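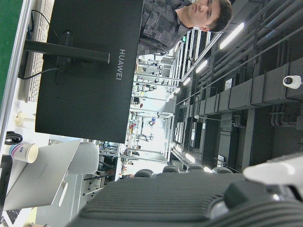
Huawei monitor on its stand arm, white keyboard on the desk.

Pilon Sideline review: match video for university clubs
Wednesday, May 9, 2018

Every year somebody sells university rugby a new way to watch itself. Pilon Sideline is this season's. You film the match, upload it, and the software is supposed to chop it into scrums, lineouts, kicks and tackles so that your players can look at their own mistakes on the bus home. A club licence costs £400 a season. We used it from the second half of the league programme through to the last cup tie, with a first team, a second team and a women's side sharing one login, as the licence allows.

I went in doubtful. The sales page says it "finds the moments that matter", and I have sat through enough video sessions to know that people on the same coaching staff can't agree which those are.

Setting up

Better than I feared. The installer is small, it ran on the old office PC, and fixtures can be pasted in from a spreadsheet. Squad lists are more of a chore. Shirt numbers are tied to names for the whole season, which may suit a professional side but is hopeless for students, where your number 7 in one match is your 12 in the next and has an exam for the one after that. You can change them match by match, but it's four clicks per player and the window closes itself after each one.

The manual is a PDF. It has no index and still describes a menu called Review Room that I never found.
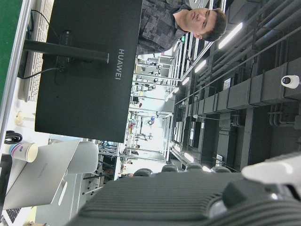 Does the tagging work?

Sometimes. Set pieces are good. Scrums were picked up nearly every time, and lineouts too as long as whoever was filming kept both lines in view. Kicks at goal, fine. Open play is another matter. Rucks run into each other, and a tackle where both players stay on their feet may be filed under "contact (other)", along with water breaks and, in one muddy second-team match, a long conversation with the touch judge.

So you end up checking it all by hand. It's still quicker than starting from nothing, I'll give it that, though our analyst reckoned the saving was a cup of tea's worth per match and I wouldn't argue. Zundent, the rival package most clubs near us use, tags less and makes fewer silly guesses. I know which I'd rather correct on a Sunday night.

Then there is storage. The licence covers 1,000 clips, which sounds plenty until you see how freely the software makes them. We were warned when the counter reached 998. A warning with two clips to go isn't much of a warning — and deleting old ones has to be done singly, with a confirmation box each time. 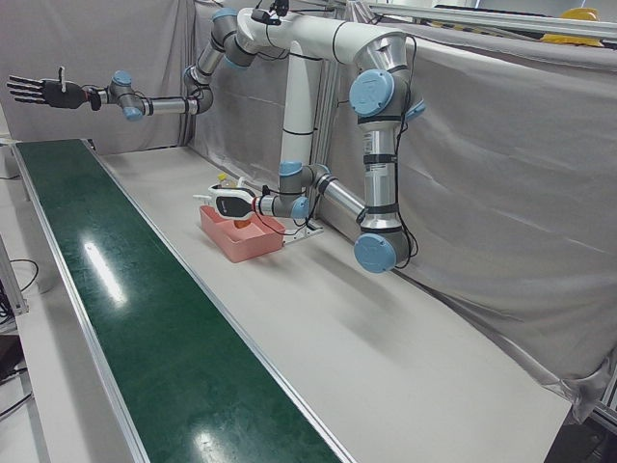 Extra space can be bought, but the price isn't on the website and I had to email for it. The answer took a week. Support was otherwise polite and fairly quick, and they did fix a fault that had our away matches listed as home ones.

What the players thought

The forwards watched their scrums. The backs mostly used the slow-motion button on each other's dropped balls. Sharing by link works well on a phone, and comments stay attached to the clip, so a coach's note doesn't vanish into a group chat. That was the one feature I missed when we went a fortnight without it.

Worth the money?

At £400, only if you have someone willing to do the corrections and a squad that will look at the results. A new version is promised for July with bulk deletion and better ruck detection. I'd wait for it, and ask for a trial on your own footage before paying, preferably something filmed in the rain.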